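Skollotdale Constable's Office -- Frequently Asked Questions

What does the constable's office do?
We serve court papers, carry out eviction and seizure orders, and provide security at the Skollotdale courthouse. Patrol and 911 calls are handled by the town police.

Is the constable elected?
Yes. Constable Fikri Menon was elected to a six-year term. Deputies are hired by the office and sworn in by the court clerk.

How do I have papers served?
Bring two copies of each document to the front counter, along with the last known address of the person to be served. The fee is $61 per person. We take checks and money orders, no cash. Addresses in Vunport are outside our district and have to go through the constable there.

How many times will a deputy try?
Up to three times, at different hours of the day. After the last try we mail you a signed statement showing the date and time of each visit. The fee is not refunded.

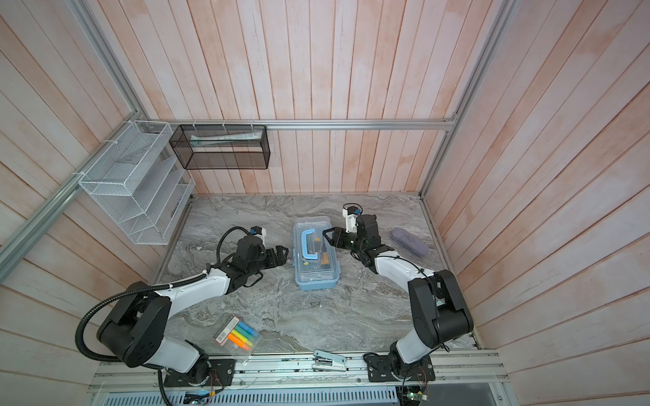

How long do I have to leave after an eviction order is posted?
You have 14 days from the date on the notice. A deputy will come back after that date with the landlord or the landlord's agent. Only a judge can give you more time, so call the court and not this office.

Can I get a copy of a service record?
Yes, if you are a party to the case. Ask for Deputy Tsutomu Shimada, who keeps the records. Older files -- anything before the move from Rondonuwu Street -- are in storage and take six business days.

Do you hold public sales of seized property?
Twice a year. The next one is Sat 14 December at the courthouse, and the one after that is in March. Bidders must leave a $300 deposit at the door.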